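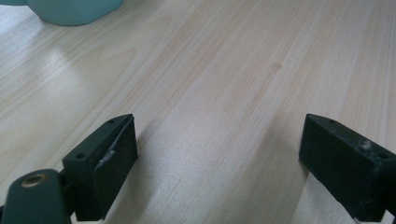

Projects > Ternwood Hall Furniture Survey > Report 2: Table Surfaces

The survey covered the shared study tables in the Ternwood residence hall and asked how well their finish holds up under daily use. Most of the tables have pale wooden tops with long, straight grain, and small marks on them are easy to miss. The reference tabletop shows the difficulty: it carries one small brownish spot, faint and nearly round, that could be read as a knot or as a stain, and glare along the left side washes out part of the grain. A mark of the same kind under the glare would probably not be recorded. Much of the method below was written to deal with this problem.

1. Method

Each top was divided with string into squares, giving 1,280 squares for the full set of tables. Every square was checked twice, once with the ceiling lights on and once with a desk lamp held low at the side. Tables were cleared for the check, wiped with a damp cloth and left to dry. Marks were sorted into three groups.

K: part of the wood (knots, dark streaks)
S: stain, no change in the surface to the touch
D: dent or scratch that catches a fingernail

Where a mark could be K or S, the square was rubbed with a cloth and a small amount of Bruvine cleaner, then checked again the next day. Marks that became lighter were entered as S. Marks that did not change were entered as K. This rule puts old, deep stains into the wrong group, and we did not find a way around it without sanding.

2. Results

Marks were found in 437 squares. Of these, 122 held a mark in group D, mostly along the front edges where chairs are pushed in. Group S was more common near the middle of the tops, where cups and food containers are usually set down. Squares with more than one kind of mark were entered under the most serious one, in the order D, S, K.

The low lamp showed scratches that the ceiling lights did not. It made no clear difference for stains, which have no height and cast no shadow.

3. Problems

The tables by the windows were checked on a Monday afternoon in bright sun and had to be done again after dark. The first set of sheets for those tables was thrown out. The string also slipped on the tables with rounded corners, so the outer squares there are not all the same size.

4. Next steps

The window tables should be checked again in August, before the rooms are back in use. A test patch of hard wax oil on the underside of one top is planned, using the sheet layout from the Rezende workshop.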